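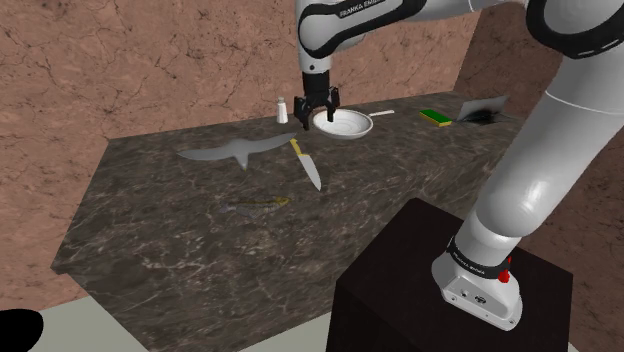

Divya Raju asks whether the Wurkari benchtop sealer may be applied over an older coat of oil. It may not. Residual oil prevents the sealer from bonding and must be removed before Step 1.

Section 3: Sealing a Stone Benchtop

Caution: Do not use vinegar, lemon juice or bleach on marble at any stage. Acid etching is not covered by the Stasiv surface warranty.

1. Clear the benchtop and wash it with a pH-neutral cleaner. Rinse with clean water and dry with a lint-free cloth.

2. Test the sealer on an inconspicuous area. If the colour changes, stop and contact the Skostivbridge service centre, quoting form 358.

3. Shake the bottle. Apply a thin, even coat with the applicator pad, working from the back of the bench to the front.

4. Leave the coat for 10 minutes. Do not allow it to dry on the surface.

5. Wipe off all excess with a dry cloth and buff in a circular motion.

6. Wait 15 minutes, then apply a second coat in the same manner.

Note: Honed stone may require a third coat. Refer to the finish table in Section 5.

Note: Keep children and pets out of the kitchen until the odour has cleared. Used cloths are to be laid flat outdoors to dry before they are placed in the rubbish bin.

Reseal when water no longer beads on the surface.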